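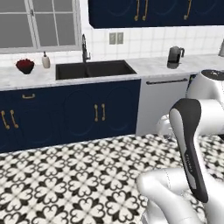
Filed under: Home Builds, Arms & Grippers

Okay, dishwasher arm thread, because a few of you asked and I've been bursting to talk about it! Long one. Get a snack.

Quick catch-up for anyone new: Bontu Moges and I are building a robot arm that will one day open my dishwasher, pull the rack and put the plates away. We call it Gosholm. The metal gets built in the shared workshop, but most of the learning happens in sim, in a kitchen model I've been fussing over since October.

And wow, I love working in sim. I can slam the wrist into the counter all evening and the only thing that gets hurt is my pride. Hit reset, go again.

The kitchen first. Navy cabinets, brass handles, white dishwasher with one long dark bar across the top. Those cabinet handles are curved and the dishwasher one is straight, so a grasp that's tuned for one is kind of lousy on the other. I spent way too long thinking I had a force problem when I had a shape problem.

Also the floor. I picked a black and white petal tile since I liked it (still do!!) and it has been murder on the wrist camera. Every tile looks like every other tile. My first tracker would lock onto a petal, slide over by one whole tile and carry on, totally sure of itself.

The fix was Bontu's idea. Stop asking the floor where you are. Use the edge where the tile meets the cabinets, and use the handles. Long straight line plus a little bit of brass, and there's only one place that combination can be.

So we masked the tile out of the tracker completely and ran it again. Out of 200 approaches to the dishwasher, 166 ended with the fingers lined up on the bar. The night before I'd have been thrilled with half that. I did a lap of the living room.

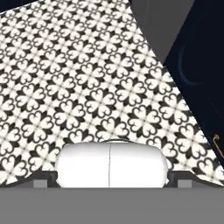
The fingers are the part I'm happiest with. Version one was flat pads with square corners and they caught on everything. Rounded ones slide along a handle until they're seated, so you can come in a little crooked and still end up okay.

There have been 6 finger shapes so far. The early ones were pointy (why did I think pointy), then there was a fat one that wouldn't fit behind a cabinet handle at all. The current pair is two halves of a pill, basically. Flat on the inside, round everywhere else.

Someone asked about the controller. It's called Fultard, it's homemade, and it's mostly a pile of small loops that each do one dumb thing. One watches the wrist angle. One watches finger load. One just yells if the elbow is about to go somewhere it shouldn't. That last one has earned its keep.

The elbow! Let me complain about the elbow for a second. The arm is chunky, and when it folds down low near the dishwasher it takes up a silly amount of floor. The door needs to swing down into that exact spot. So now the plan is grab the bar, crack the door a few inches, let go, back the whole arm off to the side, then come in from above and push the door down the rest of the way.

Does it look graceful? It does not. It looks like somebody trying to get out of a beanbag. But it clears the door.

Things still on the list: the rack (it rolls, and my wheel friction is pure guesswork), the kettle on the counter that I keep clipping on the way back up, and anything made of glass. I'm not even thinking about glasses yet.

Training runs go on the old Cudport box under my desk. 4000 short episodes is an overnight job if I leave the window open and nobody else wants to use the room.

For the person who wanted files: yes, I'll share the finger model once I've cleaned up the mounting holes. They're a mess right now and you'd curse me.

Next up is the door push with a full bottom rack. Bontu thinks the load sensor loop needs to be twice as fast. I think we can get away with what we have. Loser buys dumplings, will report back!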